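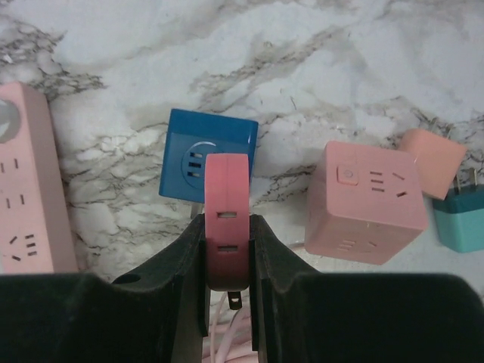

Clavichord no. 7 – restringing and first tuning

September 3, 2026

Bottom octave still false after the April restring. Low C and C sharp beat against themselves when sounded alone, so this is a string fault and the temperament can be left out of it. Took off both pairs and put on the new red brass from Tunier, one gauge heavier. Hitch pin loops made with 17 turns, as in the Orneck notes.

Pulled up to pitch in three passes, resting between passes. A at 415. The first pass lost nearly a semitone overnight, the second much less. Third pass done this morning.

Pair C now clean. Pair C sharp better, but the rear string has a slight kink close to the bridge pin. It will do for the Hjaltadóttir pieces, which hardly touch that note. Replace before the recording.

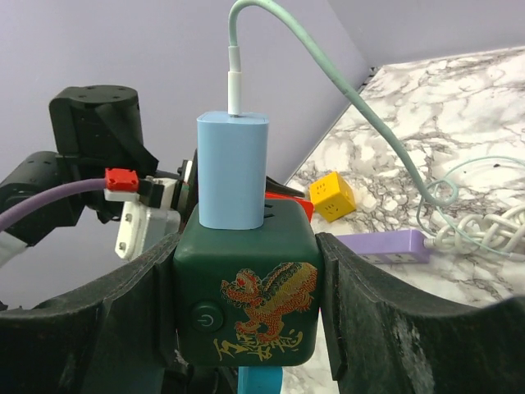 Listing cloth: rewove the bass end with softer wool and one more pass between the strings. The after-ring on release is gone below tenor F. Above that the old cloth stays, a little hard but even.

Tangents – F and F sharp share a course and the F sharp tangent was striking late. Bent it toward the bridge by less than its own thickness. The interval is now in line with the other fretted pairs. Do not bend it again, the brass is work-hardened.

Key dip measured at the front edge, 3 mm in the treble and slightly over in the bass. Left alone.

Test recording, take 709, Wisidix preamp at full gain. Hiss is audible under the slow movement. Action noise is lower than in the April takes, apart from a click on B flat that I have not traced. Could be the rack slip or the balance pin.

To do: rear C sharp string, B flat click, recheck pitch after the heating comes on. Order more 0.45 brass.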